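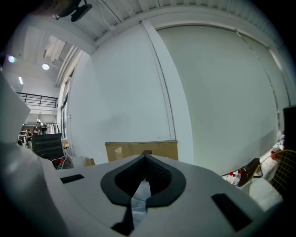 Pared blanca enorme en el estudio: ¿qué hacemos con ella?

jaruwan_m
Hola a todos, vengo a pedir ideas. Compartimos un local con altillo (barandilla negra, vigas y conductos a la vista, muy nave) y al fondo tenemos el perchero con la ropa clara y las estanterías. Todo eso me gusta. Lo que me puede es la pared blanca: altísima, lisa, con una columna blanca más o menos por la mitad y nada más. ¿Pintamos? ¿Colgamos telas? Presupuesto: 558 euros y ni uno más.

Brurumik
Yo no la tocaba, en serio. Con las vigas y los conductos ya hay bastante lío arriba, el ojo necesita descansar en algún sitio.

panyap
Pues yo discrepo. Tanta pared blanca y el local parece recién alquilado. Pinta solo la columna, un verde oscuro o un teja, y verás qué cambio. Yo lo hice en diciembre en mi taller y me sobró media lata.

Brurumik
Una columna teja en medio de todo ese blanco... uf. Para gustos.

carol_stani
¿Y el sonido? En un techo así, con pared desnuda, nosotros teníamos un eco horrible. Pusimos 14 paneles de fieltro y se nota muchísimo al hablar por teléfono – además tapan pared, que es lo que quieres.

jaruwan_m
¡Sí que hay eco! Sobre todo cuando los del fondo mueven el perchero. ¿Te salieron muy caros?

carol_stani
138 euros el lote entero, de segunda mano. Mide bien antes, que yo pedí de menos la primera vez.

Plultlow
Otra opción: mover el perchero a esa pared. La ropa clara sobre blanco queda preciosa y te ahorras la pintura.

panyap
¿Y quién va a trabajar con la ropa pegada a la silla? Déjala al fondo con la lámpara colgante, que ahí tiene su rincón.

jaruwan_m
Eso pienso yo, el perchero se queda. Voy a mirar lo del fieltro y la columna la consulto con los demás – Neelam ya ha dicho que teja ni hablar, jeje.

panyap
Verde, entonces. Y enseña fotos cuando esté.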